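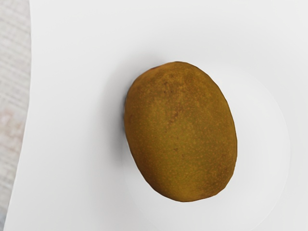 Teleoperation session check: simulated table, fruit pick
Site: Peltar, bench 2
Date: April 9, 2020
Operator: Valdis Kairys
Checked by: Mbali Ngcobo

Before the operator takes the controls

1. Emergency stop pressed and released, drives cut out each time. OK
2. Hand controller strapped to wrist, cable clear of chair wheels. OK
Comment: cable clip is cracked. Still holds. Replace before July.
3. Floor area behind operator clear for headset use. FAIL, then OK
Comment: stool moved to the corridor.
4. Real arm isolated while the simulator is driving. OK
Comment: key is with Bhupendra Bajpai, signed out on the sheet.

Scene

5. Correct object loaded. OK
Comment: mango, whole, on the white dish. Nothing else on the dish.
6. Object resting on the dish, no gap or sinking. OK
Comment: shadow sits tight against the left side of the fruit.
7. Object mesh acceptable for grasping. OK with note
Comment: outline is slightly faceted along the upper left and the bottom. Valdis to report if the fingers catch on an edge.
8. Skin texture loaded, speckles and blotches showing. OK

During demonstrations

9. Speed limit set in software, not by the operator. OK
10. Break taken after every 16 demonstrations. FAIL
Comment: first break came late. Gunhild Snorradóttir will call the breaks from now on.
11. Failed grasps kept and labelled, not deleted. OK
12. Operator reports no dizziness or wrist pain. OK
Comment: slight eye strain after lunch, headset refitted.

Close

13. 48 demonstrations saved and backed up. OK
14. Controller wiped down and put on charge. OK

Open items: cable clip (Clifford Carrier), break timing (Gunhild). Item 10 to be checked again at the next session.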